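Every few months someone tells me that a desk wants "a little something" on it. A wire stand, say, with a small object to sit beside it. Philomena Mahama, who did up the shared office in Torvik, spent 300 of our kroner on this principle, and I remain unpersuaded.

My quarrel is with the stand more than the ornament. A square of thin white metal holds no paper, keeps no pens and takes up the very spot where my elbow would like to be.

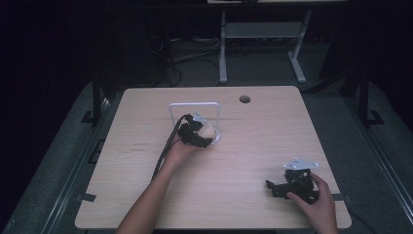 A white wire stand and a small, pale, rounded thing on a light wood-grain top.
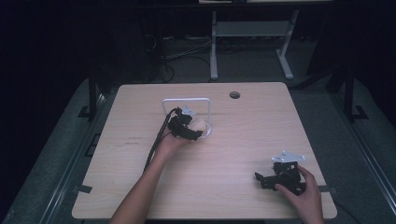 Helge Lie says such pieces make a room calmer. Perhaps they do, for people who never have to wipe underneath them. I have yet to meet a desk that was improved by owning more, and I have sat at a good many. Give me the bare top, a cable hole that lines up with the socket and a lamp that stays where it is put – the rest can go in a drawer.

Philomena has offered to swap the stand for a larger one in March. I have asked her to show me what it would be for.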